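Testthorpe Community Resource Center
Toy and Household Lending Collection – Gallery

The Lending Collection serves families in Testthorpe and Calton. It holds 299 items, which registered households may borrow for up to two weeks at no charge. The gallery on this page presents selected groups from the collection as they are stored and sorted. Page last revised May 6, 2023.

Registration is open to residents of both towns. The Center recorded 900 loans in its most recent program year, of which 119 were made through the Ashworth branch.

Items are grouped by bin and issued singly or as a set. Borrowers are asked to return each item to the desk where it was issued – the Trelavow desk does not accept returns for other branches.

Mixed Bin, Play and Kitchen
Fuzzy orange ball, plastic cup and translucent yellow bottle with a pale yellow cap, in the large gray bin. The long orange plastic piece with three holes is listed under the same bin.

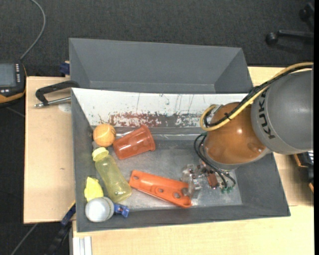 Items from the mixed bin may be reserved by telephone or at the desk. Bottles and cups should be rinsed before return, and caps should be returned with their bottles.

The next addition to the gallery is planned for September and will cover the 96 items held in the puzzle and board game group.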